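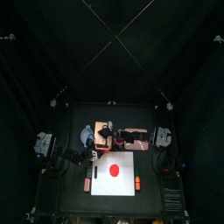 Overhead view, both arms powered, left gripper over the corner of the cutting board. Attached by Renato Cabanatuan.

Ticket: Left gripper drops or misses the carrot, right gripper does not
Project: Twal bench, gripper comparison
Opened by: Renato Cabanatuan
Assigned to: Simão Arruda
Priority: normal
Status: closed, one follow-up open

Problem as reported

We are comparing the Drilar fingers (left arm, the white-and-black gripper) with the Nukis fingers (right arm, the black one). Same arms, same controller settings, same object list. The task is to pick up the toy carrot and put it down on the red circle on the cutting board.

The right arm does this without trouble. The left arm closes short of the carrot, or gets hold of it by the green top and lets go on the way up. Larger items are fine on both sides. I have had the left arm lift the magenta cup and the pink block with no problem.

I don't think it is finger force. I turned the force limit up and it made no difference, so I put it back.

Simão Arruda, 10:20

Can you say whether it always misses in the same direction? Also which camera calibration file the left arm is loading. The Osano controller keeps the last one it was given, even after a restart, and the name on the status page is not always the one in use. Look in the boot log.

Renato Cabanatuan, 11:05

Always the same direction, towards the left base. The boot log says both arms loaded the May file. The overhead camera was taken down and put back in June, so that file is out of date for both.

Doesn't explain why the right arm is fine though.

Simão Arruda, 11:30

It might. The Nukis fingers open wider and have a flat pad, so they will put up with a target that is slightly off. The Drilar tips are narrow. On a thin thing like the carrot you would see the error on the left first.

Please do these in order and note the result after each one:

1. Send the left gripper to the centre of the red circle, fingers closed, and measure the gap between the tip and the centre.
2. Same for the right.
3. Recalibrate the overhead camera and load the new file on both arms.
4. Repeat 1 and 2.
5. Run the carrot pick again before changing anything else.

Clear the board before step 1. If the carrot is still on the right-hand side the right arm may touch it on the way in.

Renato Cabanatuan, 13:45

Step 1: left is out by 7 mm, towards its own base.
Step 2: right is out by 2 mm. Not what I expected, I thought they would be out by the same amount.
Step 3: done. The first attempt failed. The calibration could not find its corners with the arms parked over the far row of objects. Moved both arms back and it went through.
Step 4: right is now on the mark as far as I can measure. Left is still out by 2 mm.
Step 5: left picks the carrot up by the body now, but sits a bit to one side of it.

Simão Arruda, 14:10

The rest is probably the tool offset. The Drilar fingers are longer than the set that was on that arm before. Check the tool table for the left arm and see whether anyone changed the length when they were fitted.

Renato Cabanatuan, 14:50

It still had the old length. I measured the Drilar set from the flange to the tip, entered the new figure and restarted the arm. The left tip now lands on the centre of the circle.

Ran 100 carrot picks on the left with the new values, moving the carrot to a fresh place on the board each time. No drops. Two were held nearer the green end than I would like, both with the carrot lying close to the black slot or handle on the left edge of the board. Placing was fine on all of them.

Simão Arruda, 15:15

Good. The earlier left arm results can't be used for the comparison, so please mark them as void in the sheet and don't delete them. The right arm results were taken with the May file as well. I would run those again too, or someone will ask.

Resolution

Out-of-date overhead camera calibration on both arms, plus wrong tool length on the left arm. New calibration file loaded, tool table corrected.

Follow-up (Renato): repeat the right arm runs with the new file. Add the tool length to the finger change checklist, next to the screw torque. Ask Osano support whether the status page can show the file that is loaded.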